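Home | Contents | Garments A–Z | Fabrics | Care | Random article

Ribbed hem (jackets)

A ribbed hem, also called a rib-knit waistband or welt, is a band of stretchy knitted fabric sewn to the bottom edge of a jacket. It pulls the lower edge in toward the body and helps hold the jacket in place at the waist or hip. The same knit is commonly used for the cuffs and collar. Ribbed hems are typical of bomber jackets, varsity jackets, souvenir jackets and many kinds of sportswear.

Construction

Rib knit is made by alternating columns of knit and purl stitches. The columns draw together when the fabric is relaxed and spread apart when it is pulled, so a rib stretches much more across its width than along its length. For a jacket hem the band is usually knitted to size, folded double, and sewn to the body with the fold at the bottom.

The band is cut shorter than the edge it is attached to. It is stretched during sewing, and when it springs back it gathers the body fabric into small puckers along the seam. On a stiff cloth the puckers are shallow and widely spaced. On satin they are closer together and easy to see, as the surface catches light on each fold.

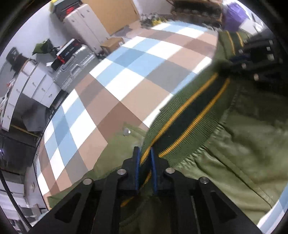 Striped rib hem on an olive-green satin jacket, with puckers at the seam.

Striping

Striped bands are knitted in, with the yarn color changed partway through the band. The most common layout has a wide central stripe with a narrow contrasting line on each side and the ground color at both borders. Green with gold or orange is a frequent combination on olive jackets; navy with white and maroon with gray are common on school and team styles. Where the collar and cuffs are also striped, they generally repeat the colors of the hem, sometimes at a narrower scale.

Knitting mills sell striped trim in sets made up of one hem band, one collar and a pair of cuffs. The Luvavton mill, which supplied trim to small jacket makers, had a minimum order of 1,000 sets per color pattern. Its Frade pattern used 13 rows of the dark center color between two lines of 3 rows each. The Kornum pattern was the same band with the center and line colors exchanged. Both were sold under the Clalent trade name.

Laying flat and folding

A jacket with a ribbed hem does not lie fully flat when fastened, because the band is narrower than the body above it. It is easier to handle open – snaps or zipper undone, front panels turned out, back down on a bed or table. The body is smoothed from the shoulders toward the hem and the band is left at its relaxed length. Pulling the band out to match the body only makes it spring back and drag the cloth with it.

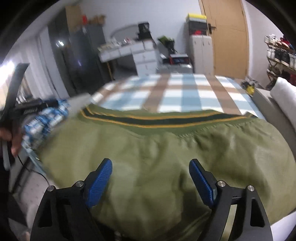 Most folding methods bring the sleeves in first, across the front or the back, and then fold the body in half lengthwise or in thirds. The hem is folded up toward the collar last. Satin slides on itself, so the folds tend to open again unless the jacket is put away soon after or has something light placed on top. Rolling from the hem up is also used, mainly for travel – the band forms the core of the roll and is not creased.

Hanging is preferred for satin jackets in regular use. A broad hanger supports the shoulders and the rib hangs free.

Care

Rib bands wear out before the rest of the jacket in most cases. The usual faults are loss of stretch, pilling, and a wavy lower edge. Washing at 40 °C or below is common for polyester satin with acrylic rib, but the care label should be followed. The jacket is fastened and turned inside out before washing. High dryer heat can damage elastic yarn in the band. Ironing is limited to the body, at a low setting and through a cloth; the rib is not pressed.

A worn band can be replaced. The seam is opened, the old rib removed, and a new one divided into quarters, pinned to matching points on the jacket and stretched evenly between the pins. Snap plackets that extend down to the hem have to be partly opened first.

Related articles
Rib stitch
Snap fastener
Welt pocket
Satin weave
Bomber jacket
Folding (clothing)

Categories: Parts of clothing | Jackets | Knitted fabrics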